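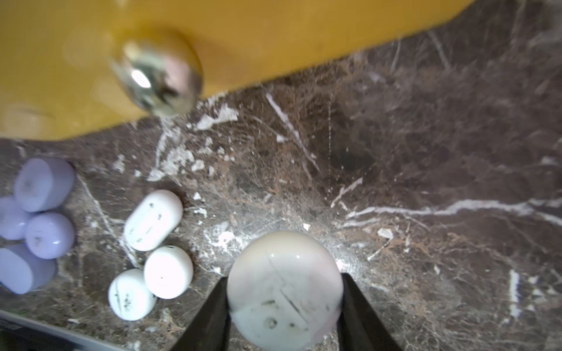 5.2 Comparison of the two finger sets

The arm and the controller were kept the same for all trials in this section, and only the fingers were changed. The first set, which we call the plate fingers, is the one delivered by Orkow with the gripper. The second set was made in our workshop by Radomír Hrubý and has a shallow hollow on the inner face of each finger. We call it the hollow fingers. Both sets are black, and both are mounted at the same screws, so that the change takes little time and the wrist camera does not have to be moved.

Each set was used for 1,000 grasps. The order of the objects was drawn at random by the Tembridge software before the first day, and the same order was used for both sets. A grasp was counted as good if the object was still between the fingers after the arm had lifted it, turned the wrist to both sides and waited for 10 seconds. If the object was touched but rolled away before the fingers had closed, we noted this as a lost contact and did not repeat the trial. In an early version of the protocol we permitted one repetition, but Sandrine Masson observed that the second attempt often starts from a better position than the first one, and the results then look too kind to the weaker set.

Cylinders were easy for both sets. When a cylinder lies on its side, the fingers come down along its length and the closing movement turns it a little until it fits. We found no difference here that we would like to defend. With spheres the situation is another one. The plate fingers touch a sphere at one small area on each side, and if the two areas are not at the same height the sphere is pushed up or down as soon as the force rises. With the hollow fingers the sphere finds its place by itself, provided that the error in the estimated centre is smaller than the hollow. For larger errors the edge of the hollow meets the sphere first, and then the result is worse than with the plate.

This last point was not expected by us. It means that the better finger depends on the quality of the position estimate, and the position estimate depends on the camera and on the surface below the objects. For this reason we cannot report the fingers alone, and the following part is concerned with the images.

5.2.1 Influence of the wrist view

The two controllers under test use the wrist camera in different manners. The Sokora controller takes a single image before the descent and then moves without looking again. The controller of Huang, described in Section 3, corrects the position until the fingers are closed. One could think that the second method is always superior. In practice it needs to find the border of the object in every image, also when the object is very near and a part of it is no longer visible.

Figure 4 shows a wrist view with a large white sphere between the fingers. The lower part of the sphere is outside the image, so the centre must be estimated from the upper rim and from the two flanks, and the flanks are where the fingers are. The dark brown marble gives a good contrast to the white body in general, but its white veins and the chalky patches close to the sphere have nearly the same brightness as the rim. Our border detector sometimes followed a vein for a short distance and then reported a sphere that was too large. The dark lines and speckles on the sphere itself gave fewer difficulties, as they lie inside the contour and are removed by the smoothing step.

Figure 4. Wrist camera view of a white sphere held between the two fingers. Lavender and white cylinders lie on the marble at the left, and a chrome sphere rests on the yellow surface behind.

The chrome sphere is a special case. It shows a bright reflection at one side and dark and pinkish tones elsewhere, and in Figure 4 it is also blurred. A learned detector trained on matt objects tends to take the reflection for a small object of its own. We trained the detector again with 3,000 further images, labelled by Baoshan Hao and Pin-yu Huang, in which shiny objects were included. After this the false detections became rare, but they did not disappear, and we decided to leave the chrome sphere out of the comparison of fingers. It is still present in many of the views as a neighbouring object.

A second source of error is the light. The white sphere is slightly translucent, and its upper rim can carry a strong highlight, as it does in Figure 4. If the exposure is set automatically, the dark fingers make the image brighter when they enter it, and the highlight grows. We therefore fixed the exposure by hand for all trials with both controllers — a simple measure, but one which we had overlooked in the tests of August, and those tests are not used here.

Taking both effects together, we prefer the hollow fingers with the correcting controller and the plate fingers with the Sokora controller. The opposite pairings are usable for cylinders only. We have not examined whether a deeper hollow would tolerate a larger error, and Marlies Nägeli has pointed out to us that a deeper hollow would also make it harder to pick one cylinder out of a close group, where the fingers have little space to go down. This question is taken up again in Section 6.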